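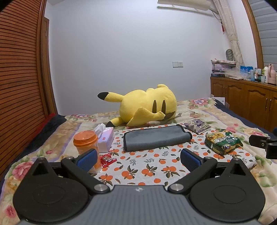 What does a "Satire" label mean when Grolia attaches it to a story?

It means the page that first carried the story belongs to a publisher on the satire list. The label describes the source. It does not say whether any single sentence in the story is accurate.

4. Checking a viral story against its source

This section covers the manual check of a story that has been shared widely and has no confirmed origin. Complete Section 3 (Accounts and Roles) before you start. You need the Reviewer role or higher.

4.1 Open a case

1. Sign in to Grolia and select Cases > New.
2. Paste the full address of the story in the Source field. Do not use a shortened link.
3. Select the language of the story. If the story is a translation, select the language of the copy you have.
4. Enter the main claim in one sentence. The limit is 124 characters.
5. Select Save. Grolia assigns a case number and starts the source lookup.

Note: If the address already belongs to an open case, Grolia shows that case and does not create a second one. Add your copy under Related Links.

4.2 Find the earliest copy

1. Open the Trace tab.
2. Set the date range. The default range is 22 days before the date the case was opened.
3. Select Run Trace. Results are listed by first-seen date, oldest first.
4. Open the oldest result and compare its text with the claim.
5. If the text matches, select Mark as Origin. If it does not, go to the next result.
6. If no result matches, widen the date range and run the trace again.

Old stories often come back with a new headline and a changed date. Compare names, places and quoted speech before you compare headlines.

Caution: First-seen date is the date the Larnix index recorded the page. A page may have been published earlier. Do not quote the first-seen date as the publication date in a public note.

4.3 Check the publisher

1. With the origin marked, open the Publisher tab.
2. Read the match score. A score of 73 or higher fills in the publisher name. With a lower score, the field stays blank and must be completed by hand.
3. Open the publisher's own "About" or disclaimer page and save a copy to the case.
4. Check the web address letter by letter. Imitation sites often add a word or change the ending of a known address.
5. Select a publisher type: News, Satire, Opinion, Imitation or Unknown.

Note: Names with accented letters, such as Mladenović, must be searched with and without the accent. The Larnix index stores the two spellings as separate entries.

4.4 Set the label

1. Open the Label tab and select a label.
2. Attach at least one saved page as evidence. The Submit button stays gray until this is done.
3. Write the public note. Keep it under 68 words and do not repeat the false headline in the first line.
4. Select Submit. The case moves to a second reviewer.

The reviewer who opened a case cannot approve it. If the second reviewer returns the case, the reason is shown at the top of the Label tab and the earlier note is kept as a draft.

Caution: An approved label is sent to all connected sites at once. Withdrawing it removes the label but leaves an entry in the public change log.

4.5 Export to Colari

1. Select Cases > Export and choose Colari format.
2. Clear the Internal Comments box.
3. Select Export. The file is saved to the shared folder set in Section 2.4.

Cases exported before the August update must be exported again. Older files do not contain the Publisher Type field, and Colari rejects them with the message "Missing type."

Section last revised November 18, 2022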